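Ticket 205: Right arm drops or stalls when putting watches on the display bar
Project: Karaki bench, Fellbridge
Component: manipulation / small goods
Priority: normal
Status: open, partly worked around
Opened: 2nd November

Summary

The Karaki setup is meant to do one job from a shop counter: take watches that have been left lying around and put them back on the wooden display bar, strap around the wood, face out. A new sales clerk picks this up in a few minutes. Our arms get through part of it and then lose the strap, or push the bar, or stop and wait for a person. I am opening this ticket so the failures are in one place and we can decide what to tell Dasstead, who want to know if this can run after closing time with no staff on the floor.

Setup

Two arms at the edge of the marble counter, on the aluminum rail. Wrist cameras on. Controller is the Panadel build we have been using all month, no local patches. Watches are a mix of chunky black sport models and smaller analog ones, all with black straps. The bar is not fixed to the counter.

What happens

The pick is fine. If a watch is lying with the case clear of other things, the gripper closes on the case and lifts it. The trouble starts at the bar. To seat a watch you have to open the strap enough to pass over the wood, hold it open, slide it along, and let go without dragging it back off. A person does this with one hand on the bar and does not think about it.
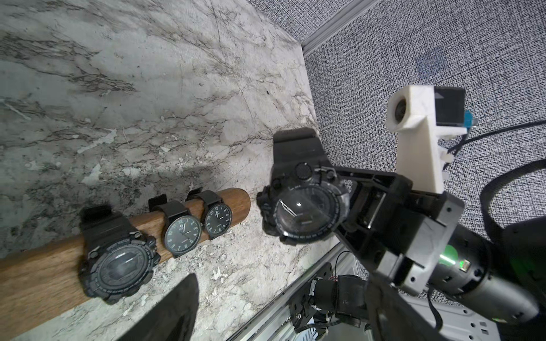
I logged 112 attempts with the default settings. An attempt counts as good if the watch ends up on the bar, stays there when the gripper opens, and the dial can be read from the customer side. By that rule 67 were good. The rest sort into these groups:

a) Strap closed up before it reached the bar. Most common by a wide margin. The stiff sport straps hold their shape and are easier. The softer ones fold.

b) Bar moved. The gripper makes contact with the end of the wood and pushes it, and every position the controller had for the other watches is then wrong. It does not notice until the next pick.

c) Watch seated but facing the wrong way. I have these as failures. You could argue.

d) Gripper opened and the strap tail caught on a finger, so the watch came away with it.

e) Timeout. The arm holds the watch over the counter and nothing further happens until the operator clears it.

Things tried

1. Slower approach. Helped with (b), no effect on (a). Cycle time got worse and it was already poor.

2. Lower grip force. Bad idea. The large sport watches slipped in the fingers and rotated. Put it back to default.

3. Second arm holding the bar. This is the best change so far. With the second arm resting against the wood, (b) almost goes away. The cost is that the second arm blocks one side and the planner rejects a lot of good approaches.

4. Recalibrated both wrist cameras. No difference I can measure. The dark dials and black cases against the black gripper fingers are hard for the detector and the veins in the marble give it false edges. A plain mat under the work would probably help but the shop has marble and we agreed to test on what the shop has.

5. Loading the bar from the far end first. Small improvement. A watch already in place gives the next one something to run into.
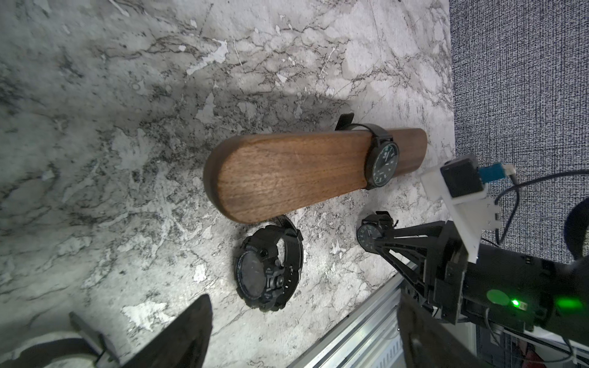
Posted by Kenneth Morrison
Ticket 205, update 2

Ran again with items 3 and 5 both on. I also changed the order of picks so the watch nearest the bar goes first, which keeps the arm from reaching over the others. It is better. I don't have a long enough run to put a rate on it and would rather not quote one to the customer yet.

New problem from this run: when one watch is lying on the counter close under the bar and its strap is bent up into a loop, the planner treats the loop and the bar as one object. It then picks a path well clear of both and reports the bar as not reachable. Moving the loose watch a couple of inches away by hand clears the fault. I would like the arm to do that move itself. A short push is something it can do reliably, and it should not need the full pick routine.

Answering the question from the last call, whether the thing can be left alone overnight. Not as it stands. It will work for a stretch and then stop on a (d) or an (e), and after that it does nothing until morning. It has not damaged a watch in my runs, so the risk is mainly an unfinished counter. With a person in the next room who can clear a fault, it is usable now. The time saved for that person is small, though, and a clerk would still be done first.

For what it is worth, the same shop asked about wiping the counter and putting empty boxes back in a drawer. I think both are closer to ready than this. Straps are one of the worst things we could have started with.

Next steps

- Add a push action for loose items close to the bar. Mine.
- Ask Panadel if the grasp timeout can retry once before it waits for the operator. Their notes list a retry option but I can't find it in our build.
- Try a weighted base under the bar so the second arm is free. Need one that doesn't show from the front.
- Decide on (c). If a wrong-facing watch can be turned in place we should count that as a recoverable fault and log it separately.
- Raise the log limit. It keeps up to 205 events and then overwrites the oldest, so part of the first run is already gone.

Leaving this open. Please add new failures here and don't start a second ticket for the strap problem.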